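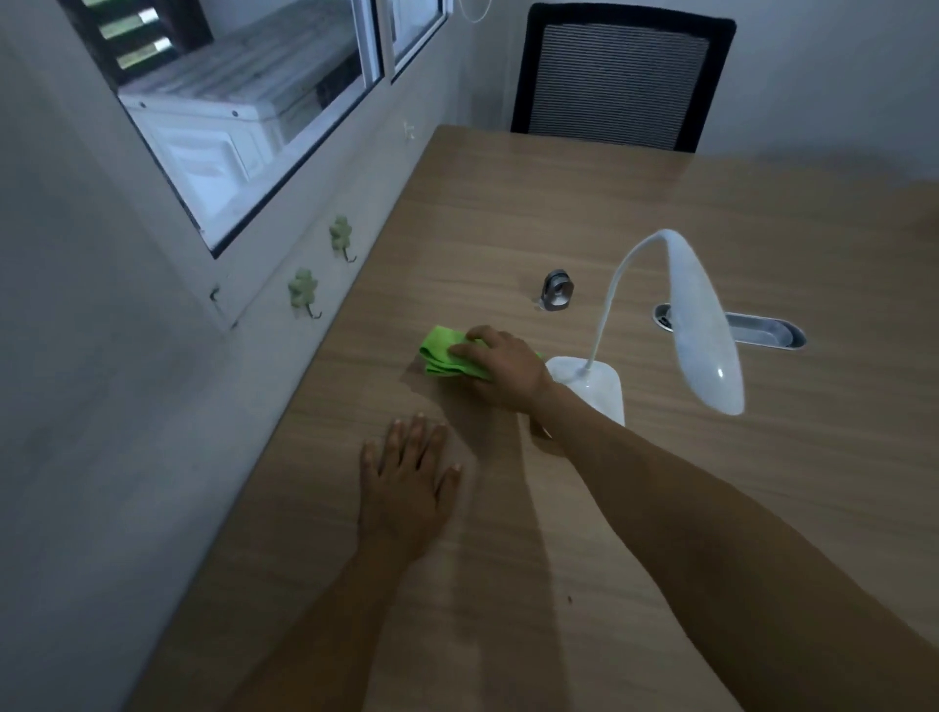
A lime-green cloth on the desktop, one hand doing the work.

Home Shop Desk Care Journal Basket

Ditillow Cloths, pack of four
Reading time: 3 min

I started selling these because I was sick of buying bad ones. For years I ran a little stationery shop in Trodton and went through paper towels like you wouldn't believe (ink, coffee, pencil dust, you name it), and then my friend Fotini Tzanetos handed me a Ditillow over the counter and told me to keep it. I used that same cloth until the hem gave out!

So now I stock them, next to the notebooks and the Kokkinos pens, and they outsell both. The weave is tight enough that it doesn't shed on varnish, and it folds into a pad that fits under your palm. Dampen it, wring it out hard, then go over the desk with the grain. On oiled wood I'd use it dry and leave the water out of it altogether.

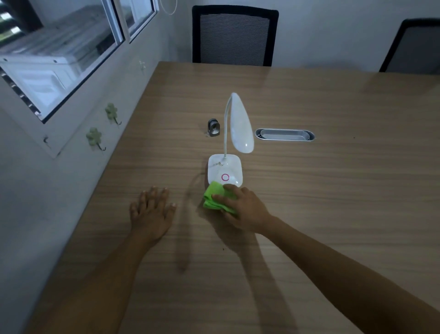 Desk Care Notes, No. 64

Lamps are where most people give up. The big flat bases collect fingerprints and that gray film that comes from nowhere, and if there's a touch button you'll want to unplug the thing before you go near it with anything damp. I fold the cloth in four and run the edge of the base first, then the top, then turn to a clean side and do it over. Old smudges on gloss white can take two or three goes - a drop of dish soap helps, and please skip the scouring powder, I ruined a perfectly nice Isach tray that way and I'm still cross with myself.

Washing: warm, with towels, no fabric softener. Softener leaves a coating and then the cloth just pushes water around. I hang mine over the tap, but a low tumble is fine too. They come out a bit stiff the first time and loosen up after that.

A few people wrote in June asking if the new batch is thinner. It isn't, I put it on the kitchen scale next to an old one and they matched, but the edge stitching has changed and I think it lies flatter. If you liked the old edge, I have a few packs left under item 464 and when they're gone they're gone.

Item number: 1272
Colors: lime, slate, plain white
Pack: four cloths, paper band, no plastic
Goes with: beeswax desk polish, item 662

Orders go out on weekday mornings. If yours turns up with a loose thread, send me a photo and I'll post another pack - you can keep the first one for the car.

Contact us | © 2021 Trodton Desk & Paper | Back to top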